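**[公告讨论] 关于公共活动室木质台面养护办法(征求意见稿)的讨论**

版块:物业与公共设施 / 木制品养护
状态:开放回复

---

**Ukholm设施管理组**(版主)

各位用户:

Ukholm公共活动中心现有木质拼板台面若干,使用多年,表面涂层老化程度不一。为统一养护标准,本组拟定《木质台面养护办法(征求意见稿)》,现予公布,请各使用单位及有经验的用户提出意见。主要内容如下:

1. 原有硬质漆膜的台面,不再补漆,统一打磨至裸木后改用硬蜡油处理。
2. 打磨采用120目起步,180目收尾,顺木纹方向进行。
3. 硬蜡油薄涂两遍,两遍之间间隔一夜,静置期间活动室停止开放。
4. 日常清洁使用拧干的棉布,禁止使用含氨、含漂白成分的清洁剂。
5. 拼缝处出现开裂的,由使用单位报修,不得自行填补。

意见请直接回复于本帖。涉及个别台面的具体问题,请注明所在楼层及房间,以便登记。

---

**北岸木工室**

收悉。我室对第1条持保留意见。

硬质漆膜与硬蜡油各有适用场合。活动室台面每日使用频繁,颜料、胶水、茶水均有可能洒落。硬蜡油的抗渗能力与涂布质量关系很大,如操作人员不熟练,局部漏涂处很快便会留下深色水渍。漆膜虽然破损后不易局部修复,但在完好状态下对液体的阻隔较为稳定。

建议将第1条改为:漆膜完好者予以保留,仅对破损面积较大的台面进行改造。

---

**松脂与砂纸**

不同意楼上意见。

漆膜“完好”与否,肉眼难以判断。本人所在单位曾保留一批外观尚可的旧漆台面,冬季供暖之后,漆膜沿拼缝出现细裂,清洁用水由此渗入,待发现时缝边木材已经发黑。后来仍须全部打磨,工作量比一开始就处理要大得多。

硬蜡油的长处在于可以局部补涂。某一处磨损,清洁后轻砂、补油即可,不必整面重做。对于长期使用的公共家具,这一点应当优先考虑。

---

**北岸木工室**

回复 松脂与砂纸:

贵单位的情况,原因恐怕主要在于室内湿度变化,与涂层种类关系有限。拼板随湿度胀缩,无论表面施何种涂层,拼缝都会受力。如不控制湿度,改用硬蜡油同样会开缝,只是裂纹不在漆膜上显现而已。

请设施管理组考虑在办法中增加湿度管理条款。

---

**Ukholm设施管理组**(版主)

两位意见均已登记。

关于湿度:各活动室目前未配备加湿设备,去年1月供暖期间,二层东侧房间曾出现空气过于干燥的情况。是否配置设备须另行申报,本办法暂不作规定,但可增加“台面不得紧邻散热器摆放”一条。

关于费用:现已收到Nelter报送的硬蜡油方案,材料及耗材合计2,600元,涵盖首次全面处理,不含后续补涂。补漆方案尚无报价,如有单位能够提供,请附于本帖。

---

**三层陶艺班**

请教一个问题。第2条规定180目收尾,是否偏粗?我班台面原先打磨至240目,手感较好,学员普遍满意。

另,第3条要求静置一夜,仅一夜是否足以恢复使用?我班陶土含水,放置时间又长,担心台面留印。

---

**松脂与砂纸**

回复 三层陶艺班:

硬蜡油需要渗入木材表层,打磨过细,表面趋于封闭,油分吸收不足,浮在面上的部分反而容易发黏。180目对枫木一类质地较密的木材已属合适。如对手感有要求,可在第二遍油干透之后,用白色百洁垫轻抛一遍,效果与240目相差无几。

至于恢复使用,一夜只能达到表干。完全固化的时间请以产品说明为准,在此之前应避免摆放潮湿物品。陶艺班台面建议另行加垫板,无论何种涂层,都不宜长期接触湿泥。

---

**纹理档案**

补充一点木纹方向的问题,征求意见稿第2条只写“顺木纹方向”,恐怕不够。

拼板台面由数块木料拼合,相邻两块的纹理走向未必完全一致。浅色木材纹理较淡,光线不足时极易看错,打磨之后横向砂痕在涂油时才会显露,届时返工十分麻烦。建议操作前先用侧光照射板面,并以铅笔在每块料上标出纹理走向,再行打磨。

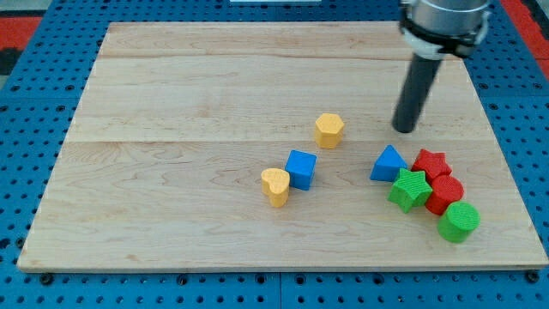 *附图:浅枫木色拼板,纹理横向,略呈波状。*

此类板面的砂光机行进方向应与拼缝平行。靠近拼缝处不宜反复来回,以免磨低缝边,形成浅沟。浅沟一旦形成,油蜡容易在其中积聚,干后颜色偏深。

---

**北岸木工室**

同意纹理档案的补充。侧光检查应写入正文,不宜仅作为附注。

另请注意,砂光机配合吸尘使用时,软管不得拖过已打磨的表面。我室曾因此在一块新磨的台面上留下长划痕,涂油后十分明显,只得重磨。

---

**Flitell资料室**

我室保存有旧版养护记录,编号171,内有上一次涂漆时所用的底漆种类及各房间台面的木材登记。旧底漆中有一部分为封闭型,打磨不彻底时,硬蜡油无法渗入,会出现斑块。建议施工前逐一核对。

需要查阅者请与我室联系,原件不外借,可提供复印件。

---

**松脂与砂纸**

感谢资料室。封闭底漆的问题确实应当重视。可在打磨后用湿布轻擦板面:颜色均匀变深,说明底漆已除净;局部仍为浅色且水分不渗,则须继续打磨。擦拭后应待木材干透,再以180目轻砂一遍,除去因受潮竖起的木毛。

---

**北岸木工室**

此法可行。不过这也说明全面改造的工作量远不止两遍油。我室仍然主张分批进行,先选一个房间试做,使用一个供暖季后再决定是否推广。301室台面破损较为严重,使用单位也较少,可作为试点。

---

**三层陶艺班**

支持先行试点。我班愿意在试点期间提供备用台面一张,尺寸与301室现有台面相同。

---

**Ukholm设施管理组**(版主)

综合各方意见,现将拟修改内容说明如下:

- 第1条改为:先在301室试行硬蜡油处理,其余房间漆膜台面暂维持现状,由使用单位每月检查拼缝。
- 第2条增加:打磨前应以侧光检查并标记纹理走向;相邻木料纹理不一致的,分块打磨。
- 第2条另增:施工前核对旧底漆种类,打磨后做湿布检查。
- 第3条补充:一夜仅为两遍涂油之间的间隔,恢复使用的时间依产品说明执行。
- 增加第6条:台面不得紧邻散热器摆放,不得直接放置潮湿陶土。

北岸木工室提出的湿度管理条款,本次未予采纳,理由前已说明。

修订稿定于2021年2月4日张贴于一层公告栏,并同步更新至本帖首楼。

---

**北岸木工室**

对未采纳湿度条款一事,我室保留意见,请予记录。其余修改无异议。

---

**纹理档案**

请问每月检查拼缝,是否有统一的记录表格?如无,各房间记录方式不同,日后难以比较。

---

**Ukholm设施管理组**(版主)

回复 纹理档案:

表格正在拟定,将与修订稿一并张贴。在此之前,请各使用单位沿用Flitell资料室的旧表,其中“漆面光泽”一栏可不填写。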